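About Matside

Matside started in a rented garage in Dornport with one robot arm, a box of worn-out fingertips and a phone that rang at odd hours. We look after robots that work in living rooms: the mobile kind that clear tables, carry drinks and pick up what gets left lying about. Two of us founded the shop, there are five of us now, and we still get a kick out of every machine that comes through the door!

Our oldest customer is the Vosex unit in the Alhassan demonstration home, and most of what we know we learned from it. Kobina Dramani looks after it. He starts with the grippers, wiping down the fingertips and checking the pads for nicks, then closes them on a test block and reads the force off the gauge. After that he runs each joint slowly through its whole range and listens (he swears by listening, and he has the ear for it).
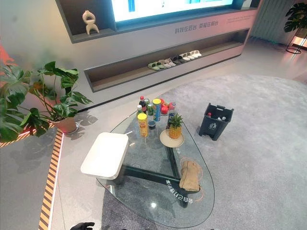 Calibration comes next, and it's the part we love. Glass is wonderfully tricky stuff for a depth camera, which can look straight through a tabletop and report the carpet instead. So Azlan Hutapea teaches the table height by touch: the arm comes down at a crawl, stops at first contact, and saves the point. He repeats that around the edge until the numbers agree. Then it's on to real groceries, round fruit and tall cans and soft cloth, because each one asks something different of a grip.

We change fingertip pads every 300 hours, sooner if they've gone shiny. Every job goes in the logbook, down to the last cable clip, and the Vosex book is up to entry 479. New hires read it cover to cover in their first week, coffee stains and all.

Our shop is open to visitors every June, when we take an arm apart on the big bench and let people put the wrist back together. Come and get your hands greasy!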